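Unit 3: Budgeting for a hand-held gripper station
Handout, C. Sotomayor

Cost the station as a whole. The grippers come in pairs, so a spare means 2 more units unless the supplier will split a set. Taheri will; Bratberg will not.

Enter on the Totby sheet:
Grippers, pair: 600
Table, basket, cloths: 200
Cables and mounts: separate line, renewed each September

Cables wear first. Allow enough length for the operator to reach the far edge of the table. 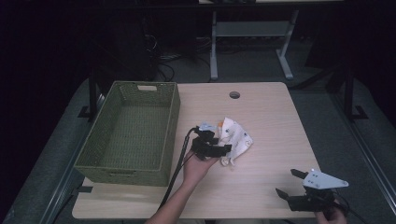
Fig. 3. Cloth handling with two hand-held grippers, basket at left.

Exercise: redo the sheet for two stations sharing one spare pair. State which lines double and which do not. Bring the Vano quotation to the seminar.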